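Flavby Opens Spring Housewares Collection at Dalness

DALNESS, Saturday, March 8, 2025 – Flavby today opened its spring housewares collection at the Dalness store. The collection has 56 items for the kitchen and table, with mugs, throws and storage among them. Around 2,000 households in the area will get the printed catalog this month.

The illustrated mugs were developed with Pesonen and come in 17 designs – one of them shows a figure resting in a pink hammock. Mugs are sold singly or in boxes of six.

Orders placed in March ship free through Flotus.
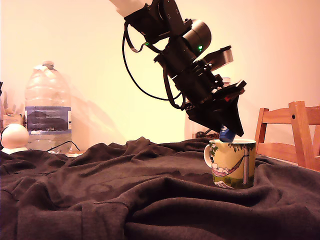
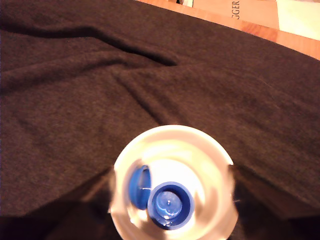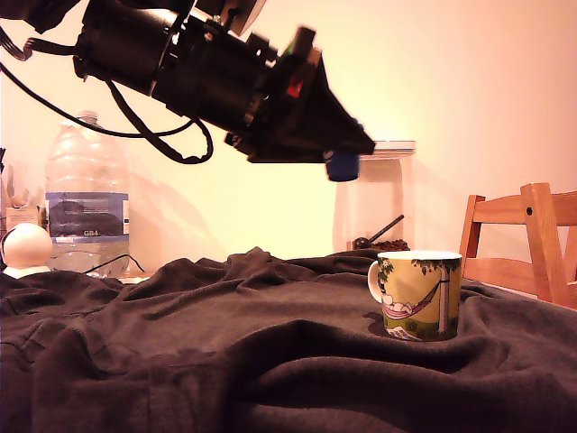 First and last pictures: the hammock mug on dark brown fabric.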